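Last updated 01/05/2021
14 shares | 3 comments

Fewer demonstrations, better chosen

The manipulation group at Latdale has finished the first part of its study on tool handling, and the short version is that the choice of demonstrations mattered more than the number of them. The project is called Candex. It asks how little recorded practice a robot arm needs before it can handle a kitchen knife, a stand and a piece of food on a board without a person correcting it.

The usual way to train a policy like this is to collect as many runs as you can. Hanan Awwad and Milan Van Dijk started there, with a set of 2000 recorded runs by human operators. They then trained a second policy on a much smaller set. The runs in the small set were picked by a simple score that favors the ones where the knife changes angle near the stand. Long stretches of plain travel through the air count for very little in the score.

Both policies were tested on the same setup, a banana on a cutting board with the knife stand to the right of it.

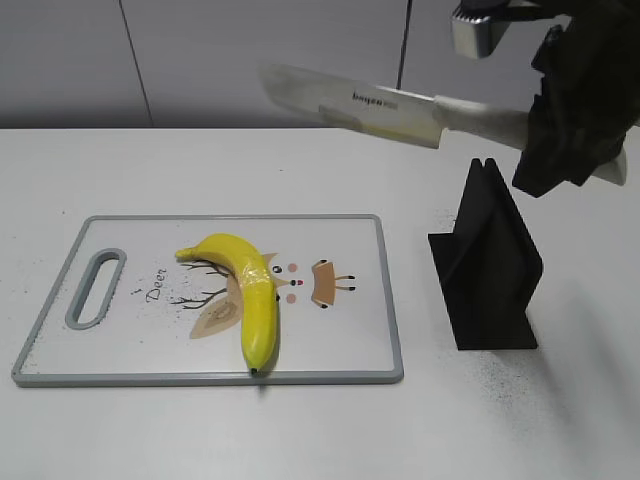 Chathurika Jayasinghe wrote in to ask whether the scoring rule only works since someone already knew where the hard part was, and whether it would hold up on a task the group had never tried. It's a fair question. The rule was written after the operators had spent a good while on the task, and they knew the stand was where most runs went wrong. A version that finds the hard part by itself, by looking at where the operators slow down, is being written now. There are no results from it yet.

As for the results we do have, the policy trained on the full set finished 57 percent of its test runs. The one trained on the picked set finished 80 percent. Training time dropped to around 20 hours, which makes it possible to try a change and look at it the next day.

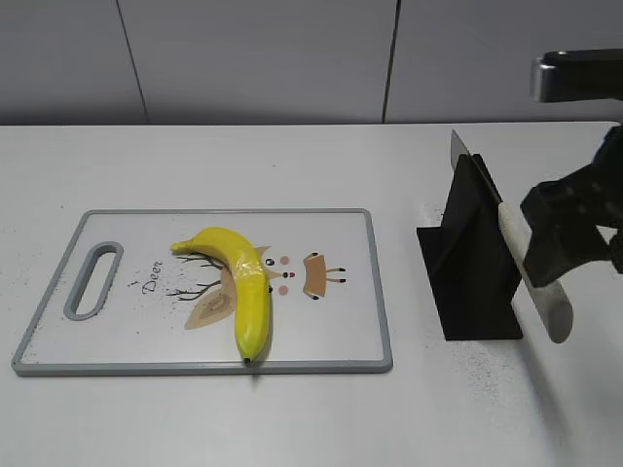

Most of the remaining failures come from the grip. If the fingers close a little too far back on the handle, the blade tips forward and the arm has trouble lining it up with the stand. The policy doesn't seem to notice this until late in the run. Van Dijk has tried adding a short pause after the grasp so the arm can check the blade angle - it helps, but it makes every run slower and the group hasn't decided whether to keep it.

The next round will use other knives and a second cutting board, and the stand will be moved between runs. A written report is planned for July. The scoring code will go out with it, along with the list of runs that were picked.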